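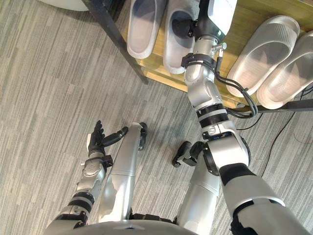 Slippers for visitors – do you bother, and which ones?

Posted in: Home & Household > Floors and Entryways
14 replies

prairiekettle
We went shoes-off when we moved into the new place outside Cludstead and I'm trying to work out the visitor side of it. I have a low shelf with two pairs on it so far. The lilac ones are the ones people pick first. My in-laws come for a week in February and there will be six adults in the house on some nights, so I need more pairs, and I'd like to buy once.

Things I don't know:
- Do you buy by size or just get a few medium ones and a few large?
- Hard sole or soft sole? We have two steps down to the family room.
- How do you wash them?
- Is it strange to offer someone slippers that other people have worn? My sister thinks it is.

The floor is cold from November on. Main floor is over an unheated crawl space and sock feet aren't enough for anyone over sixty.

saltandgravel
We've done this for years. Don't buy by exact size. Get open-back ones in three sizes and people sort themselves out. A women's 8 will fit most of the women who come to our house with room for a sock, and for the men I get the biggest the store has.

Wash them in a mesh bag on cold and air dry. Never the dryer, the glue lets go.

mudroomdave
Hard sole if there are stairs. Soft soles on wood steps are how my father ended up in emerg. Felt bottoms are the worst of the lot, they're basically polishing cloths.

teal_toque
I'm with your sister. I don't want to put my feet in something a stranger's feet have been in, and I don't like being put on the spot at the door. I bring my own in a bag when I know it's a shoes-off house. If I forget I stay in socks and I'm fine.

saltandgravel
Nobody gets put on the spot. They're on a shelf. You take a pair or you don't.

teal_toque
It doesn't always go like that. I have an aunt who holds them out to you while you're still getting your coat off. You can't say no to that.

prairiekettle
That's useful, thanks. I wasn't planning to hand them to anyone but I probably would have said "help yourself to slippers" about four times.

What about people who just don't want to take their shoes off? We had a fellow in to look at the furnace and he put covers on, no problem. But a friend of ours has orthotics and I could see she wasn't comfortable.

northshed
Orthotics, AFOs, bad balance, recent surgery: the shoes stay on. Keep a good mat and a damp rag by the door and wipe the soles. I have a brace and I can't walk ten feet safely without a shoe on that leg. Most people are decent about it but I've been in houses where I sat on the bench in the entry for most of a visit. I'd sooner be told beforehand so I can bring my clean indoor pair.

prairiekettle
I'm going to message her and ask if she'd like to leave a pair here.

northshed
That would be a nice thing to do.

mudroomdave
On brands, I've had two pairs of Tukov and they've held up. Rubber sole, wool upper, wide in the toe. They aren't cheap. If you outfit six people in them you'll be past $200 in a hurry, so maybe buy those for yourselves and get something plainer for company.

loonlakelady
I had Tukovs and the sole split across the ball of the foot in the second winter. The store in Nyanda took them back, no argument, but I didn't replace them with the same thing. I went to plain terry ones in a multipack. When they look tired they go to the garage as rags.

mudroomdave
Were yours the older style with the thin sole? They changed it. The new ones are twice as thick.

loonlakelady
Could have been, they were on clearance. I'm still happier with the cheap ones. I don't worry when the dog gets one.

curlingwidow
Another vote for cheap. One thing I'd add is to stay away from white or cream. They look dirty after two wears even when they've just been washed, and then people hesitate. Darker colours or anything a bit mottled will do you longer.

For washing, I do guest slippers after every visit, same as the towels. That was what settled it with my own family members who found it off-putting. I also keep a package of new socks in a basket for people who arrive in bare feet in the summer.

teal_toque
Okay, the clean socks I would use.

saltandgravel
Back to the original question about the cold floor. You're treating the symptom. Have you looked at what's under there? We insulated the rim joist in our crawl space ourselves over two weekends and the kitchen went from unbearable to just a bit chilly. I think we spent $2,000, and that was with renting the equipment and doing the vapour barrier over again. A contractor wanted a lot more.

prairiekettle
It's on the list for next summer. The crawl space has a hatch the size of a pizza box and neither of us is built for it. For now we've put plank-style carpet tile down in the back entry, grey, and it's much warmer than the sheet vinyl that was there. Haven't decided if we'll carry it down the hall.

hallway_hank
What did you use? I was quoted on Vetalton for our basement and I can't find anyone who has lived with it.

prairiekettle
Ours was leftover boxes from a building supply place, no name on them that I could find. Sorry. It's a tight low pile, doesn't shed, vacuums well. Crumbs sit on top and you can see them.

loonlakelady
We have Vetalton in the basement – 200 square feet of it, the rec room end. It's fine. Two of the tiles by the patio door curled at the corners and I weighed them down with paint cans for a week and they stayed flat after that. Buy an extra box. The colour was a bit different when we went back for more.

hallway_hank
Good to know, thank you. Did you glue it or use the tabs?

loonlakelady
Tabs. The installer wanted to glue and I said no, we've had water down there before and I want to be able to lift it.

mudroomdave
Carpet of any kind in an entry is a mistake in my opinion. Salt gets into it and you never get it out. Tile or vinyl at the door, boot tray, then carpet once you're past the boots.

prairiekettle
The boots don't get that far. There's a porch and they stay on the tray out there. The shelf is on the inside where people change over.

mudroomdave
Then you're fine. Not many people have a porch they can use for that.

curlingwidow
You need somewhere to sit, too. My mother wouldn't use the slippers at all until we put a chair by the door. Any old kitchen chair with arms will do, and the arms matter more than the cushion. A bench looks nicer but there's nothing to push up from.

northshed
Seconding the chair with arms. And a long shoehorn on a hook beside it, at a height you can reach sitting down.

prairiekettle
We have a chair with arms in the basement doing nothing. Bringing it up tonight.

Also, does anyone have a rule for kids? My nephews are four and seven and they will not keep a slipper on.

saltandgravel
Grippy socks. Give up on the slippers. They come in packs and you lose half of them within a month.

loonlakelady
Barefoot, all of mine, all winter. They don't feel it.

teal_toque
My neighbour buys each grandchild a pair for Christmas and they stay at her house with their initials on the heel. The kids like having a pair there and they do wear them, more or less. I'd use a slipper at someone's house too if it was only mine, so I suppose that's where I've landed. Put the regulars' initials on theirs and keep spares for everyone else.

prairiekettle
I like that. The in-laws come twice a year, so it's worth having pairs that are theirs. Here's where I am: hard-soled pairs for my mother-in-law and father-in-law with initials, four terry pairs for whoever else, dark colour, and a package of socks. The lilac ones I'm keeping for myself and I'll move them off the shelf before anyone gets here.

One more question if anyone is still reading. How far off the floor is your shelf? Ours is low and I wonder if I should raise it for the older folks, or if that just makes it a thing to walk into.

northshed
Leave it low and put their pairs out by the chair before they arrive. Bending is the hard part and they won't have to.

curlingwidow
Ours is knee height and I've hit my shin on it more than once. Low is better.

hallway_hank
Low here too. We have a wire rack and the small slippers tip through the gaps, so whatever height you go with, get a solid one.

prairiekettle
It's wood with a solid top, so that part's taken care of. Thanks everyone. I'll come back after February and report on how the terry ones washed.

14 people found this thread helpful · Share · Save thread

Contact the moderators | Forum rules | Privacy | Back to top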